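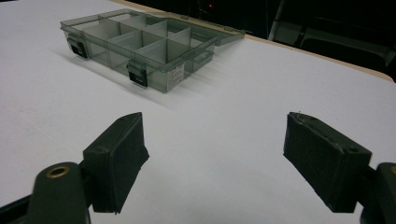
Open organizer box and hand-held gripper at one of the tables, Zonholm lab visit.

Zonholm opened its lab to visitors on 23 May 2018, and I went along with Celeste Garcia from our safety group at Osdale. We wanted to see how another shop writes its rules for people who use hand-held grippers to record handling tasks. We have a draft of our own that has been stuck since September, mostly over wording.

Ivana Durán met us at the front desk. Visitors sign a one-page sheet before going in, put phones on silent and leave bags in a locker. She told us the sheet used to be 4 pages long and people signed it without reading.

The first stop was the task room. Dimas Sembiring runs it and wrote most of the handbook. His main rule is that the table gets set before anyone picks up a gripper, and whoever sets it signs the log. The second is that a run with a mistake in it stays in the set. The operator marks it as a miss and keeps going. Celeste asked if people follow that, and he said new operators need reminding for the first week or so.

Inspection of the fingers took up most of our time there. The handbook calls for a look at both contact pads at the start of each shift and again after every 1,000 cycles. Damián Jara, who does the checks, goes by a written list: pad edges, screws, inserts, play in the arms. Lifted fibers along the top edge of a pad get written down but do not take a gripper out of use. A pad that has come away at a corner does. I would like to see photos of both cases in the handbook, and Damián said Lokis, who supply the pads, had been asked for some.

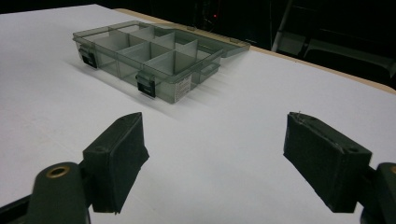 Our own draft says very little about how objects should be placed, and this was the part I took the most notes on. Zonholm has a placement section that covers clear and tinted plastic separately, on the grounds that edges are harder to pick out. Anything with a hinged lid must be logged as open or closed, with the direction it faces. A divided box like the smoky one on the white table, lid laid flat behind the tray and both latches on the front wall, would go down as "open, latches front, angled." Labels may stay on. The surface between the gripper and the object is kept bare at the start of a run.

Marietjie Msimang took the last session, on records. Every stop or near miss goes into one list, which stood at entry 471 when we saw it. She reads new entries with the operators every 2 weeks. The format is based on one from Iturra, with the severity score removed – she found people argued over the number and skipped the description.

A few things I did not get an answer on: who can overrule an operator who refuses a setup, and how long worn pads are kept. Ivana has both questions and will write back. Celeste is redoing our placement section first, then the inspection list.

We use cookies to remember your settings and count visits. Accept | Manage choices

Contact | Copyright Osdale | Back to top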